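Build Log, Breakfast Cell

Entry 186. Apr 19, 2025.

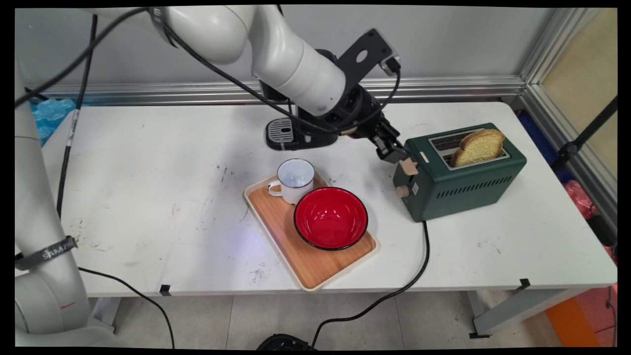 The lever was the problem again. It takes more force at the bottom of its travel than at the top, and the arm had been taught on the top. I raised the limit by 4 newtons and logged the change.

The shop was shut to everyone else until noon. I had the key, the heater and one loaf from Grorico, sliced thick. The thick slices catch in the slot on the way down. I wrote that in the log too.

My wife built the first version of this cell. She left 13 pages of notes in a Lilex binder, in pencil, with the units underlined. Page 5 says: Press beside the lever first, find the housing, then move over. I had skipped that step for two months to save time on the cycle. I put it back in.

Run one. The fingers found the housing, moved over, closed and pressed. The lever went down and came back up. No latch.

Run two. Same.

I checked the toaster cord. The plug was in the wall. The switch on the wall was off. A toaster of this kind will not hold its lever without power, and she had written that down as well, on page 5, lower half, under a coffee ring. I turned the switch on and entered the fault as operator.

Run three. It latched.

The controller is a secondhand Wulon and it prints a line for every move. I read the lines while the bread toasted. Approach. Contact. Shift. Close. Press. Release. Retract. She had named the last position herself, back in July, when the arm was still bolted to our kitchen counter at home. The rest position on every other machine in the shop is called HOME. Hers is called SIT DOWN.

The toast came up. The arm went back along its path and the screen printed SIT DOWN, and I pulled the stool over from the Ó Néill lathe and sat.

I ate the slice dry. Then I loaded another one and set the count to two.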